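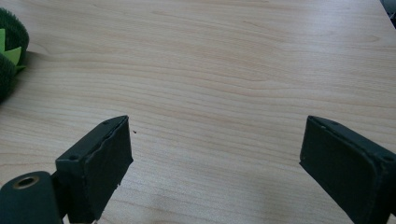
Fallside Evening Program - Furniture Care and Repair
Handout 4: Tabletops and their surfaces
Instructor: Åsmund Viklund

Read this before the bench session. We will not go over the terms again in class.

1. What a tabletop is made of

Most tables you will meet in a home or school have one of three kinds of top.

Solid wood. Boards glued edge to edge. The grain on the face carries through to the end of the board, and you can follow a line over the corner and see it come out as end grain.

Veneer. A thin sheet of real wood glued to a core of particleboard, fiberboard or plywood. The face is wood and can be stained or oiled, but there is very little of it. One careless pass with a belt sander will go through.

Laminate. Layers of paper and resin pressed hard and glued to a core. The wood grain is printed. It cannot be sanded or stained, and there is no point in oiling it.

2. Telling them apart

Look at the grain first, then the edge, then the underside.

A pale laminate can look very much like blond wood. The fine lines, the darker streaks and the swirls are all copied from a real board. On a large top, look for a figure that shows up twice. A printed pattern repeats at some point, although on a small table the repeat may never come around.

Check the edge next. Laminate tops usually have a separate edge band, and the lines on the band do not meet the lines on the face. Veneered tops can have bands too, so the edge alone does not settle it.

Turn the table over if you can. A plain brown or white backing sheet suggests laminate. Bare wood with grain that matches the top suggests solid.

Do not test by scratching. Last August we had a good Dahlgren table come in with a key mark across the middle, made by someone who wanted to find out.

3. Cleaning

Laminate: damp cloth, a drop of dish soap, then a second cloth with clean water, then dry. Leave out scouring powder and steel wool. They dull the surface, and the dull patch shows whenever light comes in low from a window.

Veneer: a barely damp cloth, wiped along the grain and dried right away. Keep water off the seams.

Solid wood, oiled: same as veneer. Re-oil when the surface looks dry.

Solid wood, varnished: as for laminate, but with less water.

4. Small repairs

Lifted veneer edge. Work wood glue under it with a thin knife, cover with wax paper, clamp with a flat block. Leave it overnight.

Chip in laminate. Fill with a colored laminate paste. We keep the Zekero paste in the cabinet in two shades, light oak and beige. Mix on a scrap first - it dries darker. Press it in flush, and wipe off the extra before it sets. It will not sand well afterward.

White ring on varnish. Try a soft cloth and a little furniture oil. If the ring stays, leave it for the finishing session.

Scratch in oiled wood. Sand along the grain, wipe clean, oil, wait, oil again. Grits are in Handout 3.

5. For the bench session, Mon 29 April

We meet in the Goltstead workshop, not the classroom. Bring a flashlight, two cotton cloths and this handout. Each pair gets 40 minutes with a table. Write down what the top is made of and which signs you used. An answer with no signs gets no credit.

The written part is 300 words on one table at home, covering material, condition and what you would do to it. A sketch of the edge is welcome but not required.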